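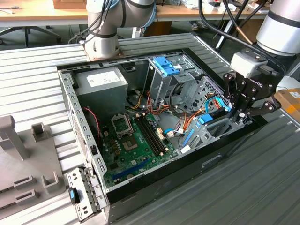
My father left me a house in Mirkham, 54 jars of screws, and one computer. The house I sold in June. The jars I gave to the neighbor, who was happy like a child. But the computer I took with me on the train to Halladau, on my knees, because I did not trust the luggage rack. For three weeks it stood in the hallway and I hung my coat over it. Then one evening I laid it on its side on the metal table, took off the panel, and looked in. I had expected something dark. It was green and silver, with a twist of red and black wire going down along the wall, and yellow and orange cables lying across the middle like somebody had dropped them while running to the telephone. The little metal bracket over the processor's place stood open. The place was empty.

I looked at it for a long time. My father never left anything open. He closed doors behind other people.

I called the shop, Zhong, where he bought his parts. The woman there remembered his voice, but not his face.

"He came for the processor?" I asked.

"He brought it to us," she said. "He wanted to sell it. We gave him 75 for it."

"When was that?"

I heard her turning pages. They still wrote in a book there. "It says 8/30/18."

I knew this date. It was the week I wrote to him from Holtell that I was well, that the work was good, that I only had a small problem with the rent. I did not ask him for money. I was proud of that letter, how I did not ask. A few days later an envelope came with 200 in it, in old notes, and a paper that said: found this in a drawer.

I never thought about the drawer. A man who labels his jars does not find money in drawers.

After that he told me on the phone that the computer was slow, and later that he did not need it, that the news was bad for his stomach anyway. I said he should get a new one. I said it every Christmas. He said yes, yes, next year.

"Do you want to buy one back?" the woman asked. "We have 3 of that kind. They are old, nobody wants them."

"What do they cost?"

"For you? Take it. Pay the postage."

It came in a box as small as a matchbox, or almost. I have not put it in yet. In the evening, when I come home, I turn on the lamp over the table and look at the open place – and then I go and make my supper.

Comments

marrowbone: The drawer line got me. My mother also "found" money.

tilly_k: I wanted him to put it in at the end! But I understand why he doesn't.

oldfuse: Beautiful. One small question, what was the other 125 from? Or are we not supposed to know?

marrowbone: @oldfuse I think there were other things he sold.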